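Last updated: September

Search this site Search Go

From the Folding Side

So I promised I'd write something for the newsletter about how the new work is going, and I've put it off long enough that I got a reminder at 10 at night. Fine, fine, I'm writing it! For anybody who skipped the last issue, Tora is the name of the folding and sorting line that's going in at our laundry, and before it can do anything useful it has to learn what hands do with cloth. That's our part. We pick things up with the grippers, one in each hand, and handle clothes and bedding the way we would on any shift.

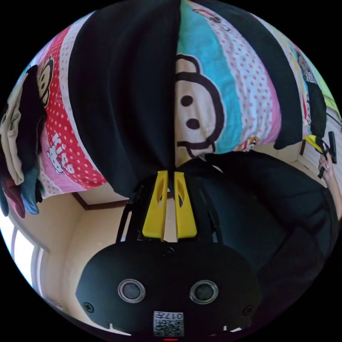
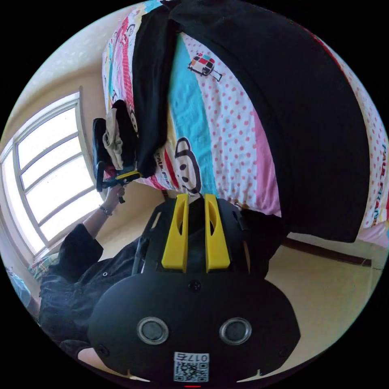

Black clothes on a printed bed cover, with the yellow-fingered grippers.

I'll start with what people keep asking me at lunch, which is whether it's hard. Yes! The first week I felt like I was wearing oven mitts. I've been folding for a living for a long time and I do most of it without looking, and all of a sudden I had two fingers on each side and had to think about where a shirt starts. You go in too deep and you get two layers. You go in too shallow and the thing slides off and you say a word that is now, I guess, part of the training material (sorry, Tremo, there isn't any sound on those, is there?).

Black cloth is the worst of it. You lose the hem, you lose the seam, you can't tell a sleeve from a fold. Thick stuff is easier to grab but heavier on the wrist, and by the end of a session I feel it up near my elbow. We asked for shorter sessions and we got them, so now it's 2 hours and then you go back to your regular station. I think that was the right call and I'd like it to stay that way when things get busy.

The Tremo people asked for 2000 pickups before they'd even think about switching on the first arm. I thought that was a crazy number. Then I started doing them and saw how different every single one is, even with the same pair of pants. I'd drop it on a pile and it would never land the same way again. I've got more respect for my own hands than I used to, I'll say that much.

Now the other question, the one people ask more quietly. What happens to us? I've asked it too, out loud, in the break room, with my mouth full. What we've been told is that the line takes the flat goods first, meaning sheets and pillowcases and the plain towels from the Valetti account. Clothes stay with people for now. The folding table by the back door comes out, and the folks who work it go over to inspection and repairs, same pay, with training on the clock. I have that on paper and you should too. If you don't, go ask for it, and don't let anybody tell you it's coming later.

I'm not against it, for the record. My shoulders have done a lot of king-size sheets and they would be happy never to meet another one. What I'd miss is the table itself, and the talking. Inspection is a quiet job. You stand under the lamp and look for stains, and the next person is across the aisle with the dryers going in between. I said so at the meeting and I'll say it here too: put two inspection stations next to each other and you'll keep people in that job. It costs nothing but moving a rack.

The other thing I brought up is who gets called when the line jams. On the old Lazarević press we all knew the trick with the side panel, and we had it running again before maintenance finished their coffee. With the new line we're not supposed to open anything. Okay, but then somebody who CAN open it needs to be in the building on the late shift, and so far I haven't heard a name. I'm hoping to have one for you in the next issue.

If you want a turn with the grippers, put yourself down on the sheet by the time clock. You don't need to be fast. They told me they'd like slower people, and lefties too, and anybody who folds a fitted sheet in some odd way they learned from their grandmother. Sleeves that fit close are better than loose ones, and take your rings off. Bring a sweater for the walk back, too, because the hallway by the loading door is freezing in the mornings and I've complained about that already!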